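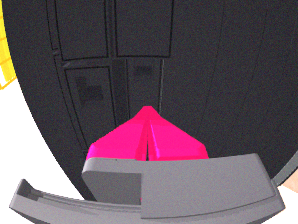
Do you need a real robot to record demonstrations by remote control?

You can record them entirely in a simulator, with a hand controller and a simulated arm. How much a real arm will learn from them is a separate matter, and you should test it before you believe anyone's chart.

I have been recording demonstrations in Flaltberg since January, mostly in the server room from the Gandirora scene pack. The manual says a newcomer will be productive in an afternoon. I wasn't. What follows is the routine I settled on, with the doubts left in.

Setting up

Load the room and look at it from the fixed room view before you go anywhere near the gripper view. The room view is dull, but it tells you whether the table loaded where it should and what is standing on it. Write down the scene number. Mine was 2443, and I have twice wasted a morning on recordings I couldn't match to a scene.

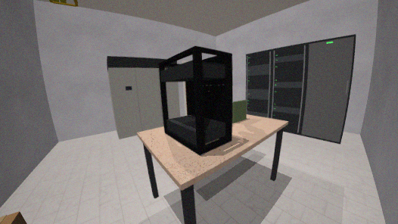

Room view: speckled table, black open frame, green block behind it.

Now set the controller scale. Flaltberg starts you at 100 per cent, so your hand and the arm move the same distance. People will tell you this feels natural. It does, until you need to line something up closely and your wrist gives a twitch. I drop the scale for the last part of the approach and put it back up for the long moves.

Switch off smoothing for your first few tries. It makes a clumsy operator look skilled, and the lag it adds is hard to notice once you've got used to it. Turn it back on later if you must, and note in the log that you did.

Recording

1. Start the recording with the gripper still. Wait 2 seconds.
2. Make the long move using the room view.
3. Change to the gripper view for the close work.
4. Stop moving before you open or close the fingers.
5. Wait again, then end the recording.

Do 5 in a row and watch them all back before doing more. I know people who record all day and check at the end, and I have seen what they throw away. 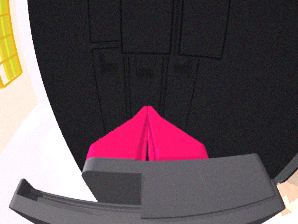
Close work is where I trust the advice least. The Honden add-on draws a line on screen to help you aim, and the claim is that it halves your failures. It didn't halve mine, and it tempted me to watch the line instead of the object. I'd sooner use what the view already gives you. The pink piece has a point at the top and a crease running down the middle, and both stay in sight even with the gripper hiding the base. Steer by those. What you can't judge from such a view is how the base is seated, so don't mark a recording as a good grasp on the strength of it.

Checking

Play each recording at normal speed, then slowly. Reject any where you hesitated and wandered about, even if the end result was fine. A robot copying you will copy the wandering as well. The Fülöp script scores recordings automatically, and I run it, but it has passed some dreadful ones of mine – mostly slow, shaky approaches that happened to finish in the right place.
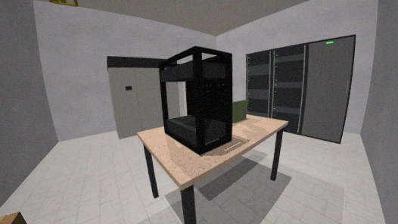

Room view again, server cabinets at the back right.

Compare the room views from different recordings side by side. If the table or the cabinets have shifted, find out whether the scene settings or the camera changed. I still do this by eye. There is a tool for it in the Flaltberg menu, but I've yet to see it catch anything I hadn't spotted already.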